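Kekard Backdrop and Letter Set
Set-up guide, section 4: Hanging the cloth, fixing the letters, dressing the table

Before you begin

Read this section completely one time before you open the bags. The cloth and the letters can be used by one person, but the hanging is easier with two. Please keep pets and small children out of the room until the cloth is fixed at the top.

You need from the box: the cloth, the bag of clips, the bag of pins, the foam letters. You need from your own house: a table, a step stool, a measuring tape and a soft brush.

NOTE: The Geda rail is sold separately. If you do not have the rail, you can use a curtain rod or a strong cord between two hooks. The instructions are the same, but see the caution at step 3.

4.1 Hanging the cloth

1. Choose a wall behind the table. Leave a space of 80 cm between the wall and the back edge of the table while you work, so that you can walk there. You will push the table back later.

2. Unfold the cloth on a clean floor, with the wide hem on the side which will be the top. Fold lines are normal for a new cloth. You may iron it from the back side on low heat, with a thin towel between. Do not iron when pins are already in the cloth.

3. Fix the first clip in the middle of the hem and then go to the left and to the right. Use all 14 clips. With fewer clips the cloth hangs down between them and the letters will turn to the side.

CAUTION: When you use a cord, hang the cloth for one hour without letters and look if the cord goes down. Tighten it again before you continue.

4. Let the cloth fall free. Do not pull it tight at the bottom. Small wrinkles disappear partly after one night. If they disturb you, spray a little clean water from a distance and brush downward with the hand.

NOTE: It is no problem when a strip of wall stays visible over the cloth. Most rooms are higher than the set.

4.2 Fixing the letters

5. Put the letters on the floor first, in the order you want to read them. The set has capital letters and small letters, and they can be mixed. Check the spelling now. Every pin makes a small hole, and in black cloth you see it for some time.

6. If you have two words, put the short or less important one in an upper arc and the main one under it in a straight row. Start with the lower row. Find the middle of the cloth, pin the middle letter there, then work outward.

7. For the arc, pin the first and the last letter lower than the letters between them. Step back to the other end of the room after each letter and look. Bram Dierckx, who wrote the first version of this guide, used a paper plate as a help for the curve, and this still works well.

8. Put the pin through the foam at a slant, near the top of the letter. Two pins are enough for wide letters such as M. Thin letters such as I need one at the top and one at the bottom, otherwise they swing.

CAUTION: Push the pins with the flat side of the thumb and not with the nail. Count out the pins you take and put the rest back in the bag.

NOTE: Do not place two letters of the same color next to each other if you can avoid it. Pale colors are easy to read on black from far away. The white outline belongs to the letter and should not be peeled off.

4.3 Dressing the table

9. Push the table back toward the cloth. The cloth must not touch anything that becomes warm.

CAUTION: Foam and cloth can be damaged by heat. A toaster or a rice cooker should be used in front, away from the cloth, and must be unplugged and cold before you move it to the back for display. Never leave it switched on without a person in the room.

10. Place the tall things first and the flat things after. A toaster in the middle of the back edge gives a good center under the lettering. Plates and trays go to the sides, and flat boards come to the front where they do not hide anything.

11. If you show raw food, put it on its own plate, keep its utensil with it, and leave space to the food which is ready to eat. Raw meat goes back in the refrigerator directly after. Dry beans and grains can stay as long as you wish, and a divided tray keeps them from mixing.

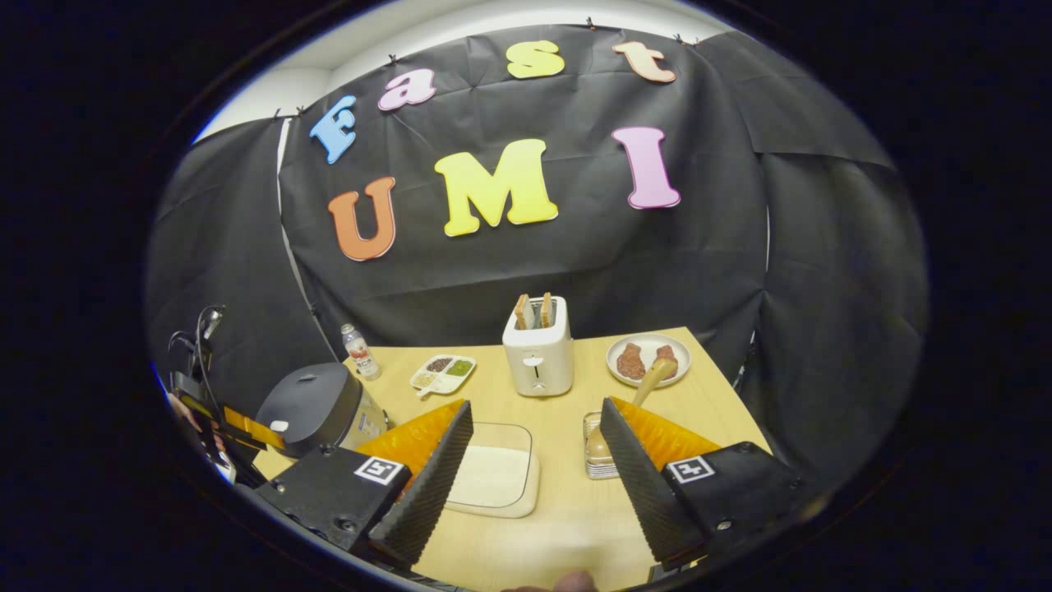

Lettering in two rows over a light wooden table, with the toaster at the back, the meat on a white plate and the divided tray on the left side.

12. Look at the complete arrangement from the place where your guests will stand. Correct the letters first and the table after, because it is easier to move a plate than a pin.

4.4 Taking down and storing

13. Remove the letters before the clips. Hold the letter flat with one hand and pull the pin with the other. Put the pins in their bag immediately.

14. Roll the cloth around a tube with the good side inside. Do not fold it again, if you have the place for a roll. Store the letters flat in the De Haan sleeve, not more than four in one pocket.

Spare parts

Pins can be ordered in boxes of 1000, clips in bags of 14. Single letters can be ordered from Stotden in all colors of the set. Write the letter, capital or small, and the color on the order form.

Text of this section: Nazanin Ebrahimi. Revised September 2026.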